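4.2 Collecting demonstrations

We collected 219 demonstrations of the bin task at our Plarnham site, in two ways. In the first, the operator takes hold of the wrist and walks the arm through the motion by hand. In the second, the operator stays at the side table and drives the arm remotely. Both sets were recorded at the same board and with the same gripper, so that any difference between them could be blamed on the people.

Twelve operators took part, none of whom had worked with the arm before. Each got a short briefing and 19 minutes of free practice, a figure we inherited from the Trandbridge protocol and have never seen defended. The task was to pick up a block from a named square and release it in the blue bin. Squares are marked on the board in tape, which is cheap, easy to replace, and straight only in the sense that we intended it to be. 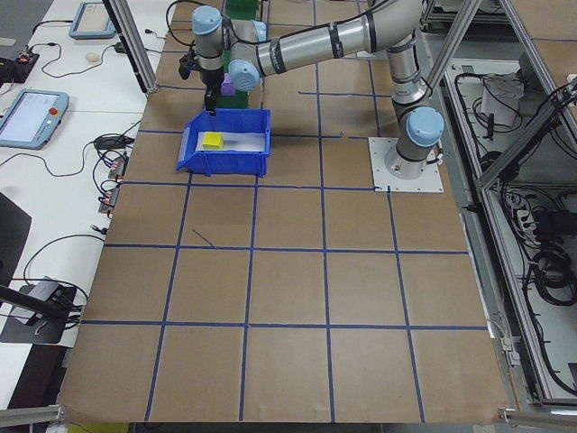
Figure 3. Workspace for the bin task, with the arm over the taped grid and a yellow cube in the bin.

Hand guiding gave shorter demonstrations and happier operators. It also gave us a good deal of data on how people lean. Several operators braced an elbow against the arm while thinking, and the controller dutifully recorded their thinking as part of the skill. A policy trained on the raw trajectories learned to hesitate above the bin with what looked like real doubt. We now trim any pause in which the wrist stays put, except in the final approach, where stopping is sometimes the right thing to do.

Remote control had the opposite fault. Motions came out in single-axis steps, left and then down and then left again, as if the block were being delivered by a very polite elevator. Smoothing helped with the look of the paths and did little for grasp success. Nkuna, our replay tool, caps each trajectory at 3000 samples, and the slower remote runs had to be resampled to fit. The Onville set, recorded in November, was excluded from training after we found that its gripper signal had been logged with open and closed swapped.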